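Most advice on fitting out a first aid and incident kit for a response van comes from people who sell kits. Read it with that in mind. What follows is how to check the one you already have before paying for another.

## Check the kit before you replace it

**1. Empty everything out.** All of it, including the pouch at the bottom that never gets opened. Don't trust the contents card. The card in our Endeck bag listed two burns dressings and the bag held none.

**2. Sort by date.** Sterile items carry an expiry date on the wrapper. Anything past it goes in the training pile. "Long life" on the front of a packet means nothing if the date on the back says May.

**3. Open one of each closure with gloves on.** Wet gloves, if you can stand it. Plomex say their pouches open one-handed. Mine did on the bench and didn't in the rain, so I cut the tabs off and tied on loops of cord. 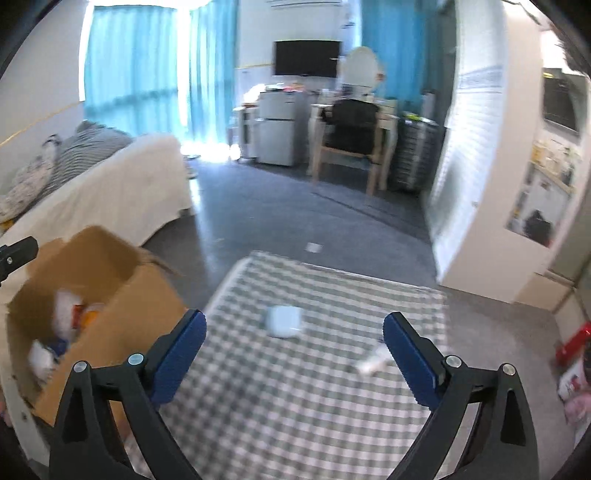 **4. Weigh the full bag.** Bathroom scales will do. If the smallest person on the crew can't carry it 200 metres without stopping, it is too heavy, whatever the brochure says about padded straps. Split it into a grab bag and a van box.

**5. Time a find.** Ask someone to call out 5 items and fetch them with the van lights off. If you end up tipping the bag out, the layout is wrong. Coloured labels are often sold as the cure. I found they helped in daylight and did very little after dark, when red and brown look much the same.

**6. Write your own card.** List what is really in there and which pocket it lives in. Put the date of the check on it.

## What about the ready-made upgrade?

The Kinov set was quoted to me at £398, and the larger one at £965. I went through both lists line by line and most of the difference was the case. It may be a very good case. I'd still want to try one for a week before signing anything, and be wary of a seller who won't lend you one.

Repeat the check every three months, and after any job where the bag was opened.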